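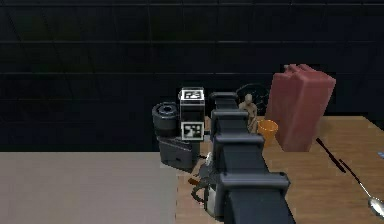
Skukell Flulla
Hand controller and practice rooms for teaching robot arms

Flulla lets you show a robot a job by doing it yourself. You hold the controller, the arm on your screen goes where your hand goes, and the whole run is saved as a demonstration you can play back, trim and train from. The first time the gripper follows your wrist round the handle of something and lifts it, you will want to do it again straight away. We still do, and we built it!

You can start without any robot at all. Everything in the practice rooms is simulated, so a dropped cup costs you nothing and the table is back as it was at the press of a button. When you're happy with your demonstrations, plug in a supported arm and carry on with the same controller.

The practice rooms

Flulla comes with 2 places to work in.

Nordin is the tabletop. It's a wooden surface with ordinary things on it — an orange cup, a spoon, a tall red box, a little beige figure — and a black arm with a gripper to reach them. The arm blocks part of your view of the table, just as a real one does, and learning to work round that is half the skill. Spoons are the hardest thing on there, by the way. Thin, flat, and always lying at an awkward angle. Start with the cup.

Brirnanley is the larger room, for jobs that begin at floor level or need a look further off. There's open wooden shelving on one side, a wooden cabinet on the other, and a corridor running back to a dark door with a pair of upright handles. We like to start people on the crumpled white lump on the floor. It has no neat edges to line up with, so you have to judge your approach by eye, and your second attempt will look very different from your first.

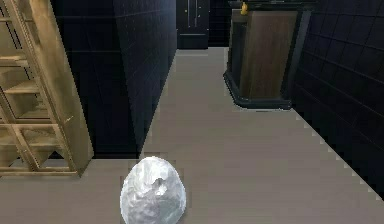

What's in the box

Hand controller with wrist strap
Charging lead, 2 metres
Desk stand
Marker sheet for lining up a real arm
Download code for the Flulla software, with Nordin and Brirnanley included

Recording a demonstration

Squeeze the trigger to take hold of the arm and let go to leave it where it is. This means you can rest your hand, shift in your chair and pick up again without the arm wandering off. A slider on the thumb side sets how far the arm moves for each movement of yours, and turning it right down makes small, fiddly grasps far more pleasant.

Press record, do the job, press stop. Each run is saved with the arm positions, the gripper opening and the camera views, all kept in step. If you fluff the ending, you can rewind to any point and take over from there — our favourite feature by a long way.

We suggest 20 runs of a simple pick-up before you train anything. Move the object a little between runs, and keep the slightly clumsy ones where you recovered and got there in the end. They're useful.

Good to know

The controller suits either hand; swap sides in the settings.
Battery life is 2 working days of normal use.
Textures are kept light so that the rooms run well on a modest laptop. You will see some stepped edges in the views. Sharper rendering can be switched on if your graphics card is up to it.
You can add your own objects to both rooms from standard 3D files.

Updates

The rewind control and left-handed layout were added to all Flulla kits on 17 June 2023. If yours is older, open the software with the controller plugged in and it will offer you the update.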